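Stusham hall talk - snack shelf to snack tray

(Mic check first, then wait for the back rows to sit down. They always chat.)

Hi everyone, thanks for coming in. I'm going to talk about snacks for half an hour, and yes, I do get to call that work!

Start with the shop. When I took over the counter at Budedstead we had 54 kinds of packaged biscuit and cake, all standing in rows, and people would stare at them, panic and buy the same thing as last time. I did it too. So I started putting out a shallow tray, one packet of each, all jumbled in together, and let people pick things up and turn them over.

PAUSE - ask who reads the back of a packet before the front. Hands up.

Next bit is colour. Go slowly, I rushed this in Hesula and lost them. Orange and yellow wrappers get grabbed first. Pale ones sit there, poor things, until somebody moves them next to something dark. A brown packet beside a cream one does both of them a favour. Plain clear wrap is trickier - you can see the food, but it catches the light, so try it at a few angles before you walk off.

Then the walnut biscuit story (keep it short!!). I can't read much Chinese, and my first order of walnut crisps came from Fallahi with no English on the box at all. I picked them by the photo on the wrapper. If the picture is honest, people will have a go at something they can't read a word of. We sold 518 packets by the end of August, mostly to folks who'd pointed and said "that one".

Tray tips, if there's time: keep the sides low, leave a gap at the front for hands, turn a corner to the wall if your counter is narrow like mine. Swap things over when you're bored of looking at them, your regulars will be bored too.

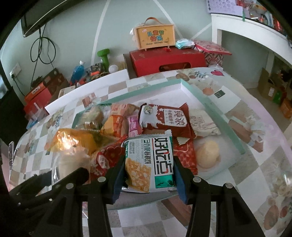 Okay, tea break coming up, but one more thing on prices. Put them on a card beside the tray, big enough to read without glasses, and leave the stickers off the packets. My favourite wrapper had a sticker right over the best part for months and I only noticed when I peeled one off at home.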